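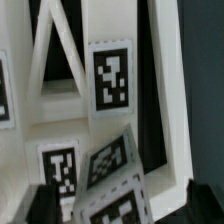 Hagos Chala
Communications Officer, Pavwood

Released 2022-06-10

Pavwood will open its new display and shelving range to trade customers in November, the company said today. The white units combine A-shaped ends with flat ledges and upright panels, and can be set up in shops, libraries and classrooms.

Square black-and-white markers go on the panels and on the matching blocks, so that each surface has its own pattern.

"Our customers asked for plain white furniture they could rearrange themselves," said general manager Tekle Hailu. "The colour stays neutral and the markers tell you which face you are dealing with."

The range was developed over 30 months at the Pavwood workshop in Stutville, with design work by Hedegaard. Shelves are 900 millimetres wide and come in four heights. Orders will be handled by Weltenow, which also organises delivery and assembly.

Trade enquiries should go to Fasil Wolde at the Stutville office. Media enquiries should go to Hagos Chala.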